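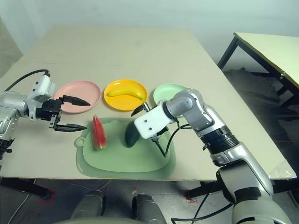 Según Brisa Serrano, la política no ha aprendido a clasificar alimentos, ha aprendido dónde suelen estar los platos, y mientras no permutemos las posiciones no me va a firmar el apartado de resultados. Lo dijo por la mañana y no tuve con qué contestarle.

12 de julio de 2023. Reviso el reparto de Dostach: 2.000 episodios teleoperados y, en casi todos, el mismo orden de colores: rosa, amarillo, verde menta. La objeción se sostiene. El plátano va al amarillo, y con ese orden fijo el color y la posición central predicen lo mismo — el modelo puede quedarse con cualquiera de las dos señales.

Protocolo nuevo: 9 configuraciones, permutando platos y cambiando la orientación de la tabla de cortar. Semilla fija. La sandía cuenta como fallo si se vuelca al soltarla, aunque caiga dentro. Braulio Cervantes prefiere puntuarla con medio acierto; lo dejo anotado, sin aplicar.

Pendiente: recalibrar la pinza derecha, separar en el registro los fallos de agarre de los de destino y pedir a Baudry la versión anterior del codificador. El informe para Dunden se queda sin tabla 2 hasta entonces.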